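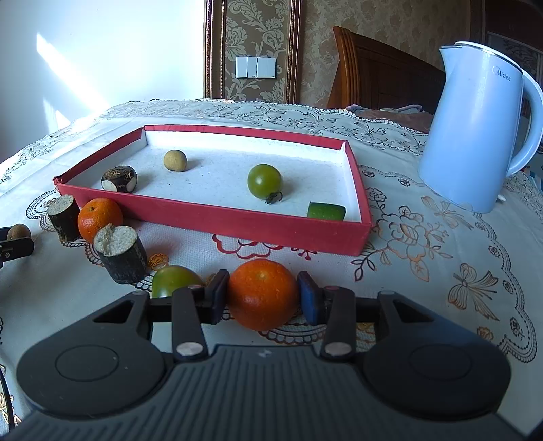

A mandarin, held between two blue pads.

Sorting the Trallach boxes

Saturday, November 23, 2019
by Dorian Moulin

I have finished the first pass through the Trallach papers, so I thought I would write down what is in them while I still remember which box was which.

For anyone new here, Trallach was a reading room and lending library that ran above a row of shops until the lease ran out. When it closed, the books went to a dealer and the paperwork went to Mrs Neagu, whose father had been the last librarian. She kept it in a spare bedroom for a long time and in May she asked if I would take it on. I used to work in a county record office, and I said yes before I had seen how much there was.

There were eight boxes. Two of them held nothing but supplier catalogues and I have put those aside. The rest is a mixture, and it had been packed in the order it came off the shelves, which I have tried to respect where I could see what the order was. In some boxes I couldn't. One had minute books at the bottom, then a layer of Christmas cards, then loose receipts, then more minute books from a different period.

The best of it is the loans registers. They cover 40 years with one gap, and they are written up by hand, borrower on the left, title and date out in the middle, date back on the right. A lot of the dates back are missing. The handwriting changes four times, and the second hand is very hard to read, small and sloping and in a brown ink that has faded badly on the outer edges of the pages. I have started a list of the abbreviations. "Ret. d." is returned damaged. "Ret. v.d." is, I assume, returned very damaged. I have not worked out "Gr." yet, but it turns up beside the same few names and may have something to do with the Grillo bequest, which paid for subscriptions for people who couldn't afford them.

The Grillo correspondence is in its own folder, and that is the one part of the collection somebody had already put in order. It has a typed contents sheet at the front. Two of the letters on the sheet are not in the folder. I have noted them as missing and left it there for now, as they may turn up in one of the bundles I haven't untied.

Then there is the Berker card index. Berker was the librarian before Mrs Neagu's father, and he started a subject index to the local newspapers on plain cards, in drawers he seems to have had made for it. The drawers are gone and the cards came to me in shoeboxes. He got as far as the letter M. Under "Floods" there is a very full run of references, and under "Football" there are three cards, so I think we know what he cared about. I have checked a handful against the newspapers on microfilm and the page numbers were right every time.

What I have done so far is basic. Rusty paper clips off, elastic bands off, everything into acid-free folders, pencil numbers in the top right corner. The registers are in a bad way at the spine and I have tied them with cotton tape instead of trying anything cleverer. A few things smell of damp - mostly the receipts - and those are in a separate box on the landing until I can be sure about them.

The list itself is a spreadsheet. I know people have views on this. I have one row per folder with a reference, a title, dates and a note, and I can turn it into something more formal later on. The registers have a row each.

Closure periods are the thing I am least settled on. The latest registers name people who are certainly still alive, and what somebody borrowed is private as far as I am concerned. My feeling is that the later volumes should be listed but not opened, and that the place which eventually takes the collection should decide for how long. Mrs Neagu agrees with this. She would like it all to stay in the town, and I have written to the museum but have had no reply.

Next job is the photographs. There is one envelope of them and hardly any have names on the back.

Comments

Petra L. wrote:
Could "Gr." be gratis? We had the same in our institute's subscription books.

Dorian wrote:
It could well be. I will go back and see if any of those names start before the bequest.

Old Shelfmark wrote:
Keep the Christmas cards. I threw a lot away in a similar job and regretted it, they were the only evidence of who the trustees knew.

M. Tranter wrote:
My gran was a member at Trallach and used to talk about Mr Berker telling people off for wet umbrellas. Is there any way to look up whether she is in the earlier registers?

Dorian wrote:
Yes, send me her name and rough dates through the contact page and I'll have a look.

Contact | Copyright Dorian Moulin | Back to top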